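Urkbridge Works, Packing Hall
Bin and block inspection checklist, bench 416
Date: 2018-05-10

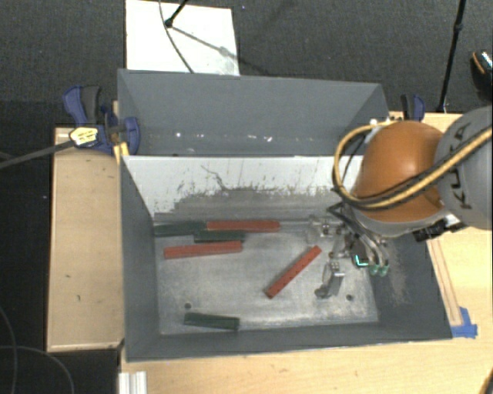

1. Bins

Front bin seated flat: yes.
Rear bin directly behind front bin: yes.
Floor of front bin: scuffed, with lighter worn patches. The last sheet called this "cosmetic." Maybe. I would like to know who ran a hand over it before writing that. Marked as fair, not good.
Rim and corners, checked with a glove: no burrs found. Check again in August.
Bin label: the form asks for the Prindska part number. I found no label on either bin. The last three sheets have a number filled in, and I suspect it was copied from one to the next.

2. Blocks

Red blocks in front bin: 3
Green blocks in front bin: 3
Matches tally card: yes.
Blocks sorted by color: no. A green one touches the end of a long red one at the back wall, and another green one is lying by itself near the front. The card says "sorted before inspection." It says that every time.
Edges: no chips I could feel. One red bar has a row of small dark dots along it. The form has no box for that, so I put it under Other. Somebody should decide whether the dots are supposed to be there.
Weight check: skipped. The scale reads 60 grams with nothing on it.

3. Cables and hoses

Cable ties tight: yes.
Yellow and black cables rubbing on the bin rim: no rub marks found by hand. They come down toward the rim between the two bins, and I don't see how one look a month settles it.
Hose fittings: hand tight. The Kariuki guide wants a torque value, but the guide on the shelf is missing that page.

4. Floor and access

Walkway clear: yes.
Stop button tested: yes, twice. Worked both times.
Sign facing the walkway: present, faded. Order 2192 for a new one is still open. I was told "next week" on the last two rounds.

5. Result

Pass with comments. I don't love the "pass" part, but the form gives two choices and nothing here calls for a shutdown.
Open items: bin labels, dots on red bar, scale, torque page, sign.
Copy to bench folder.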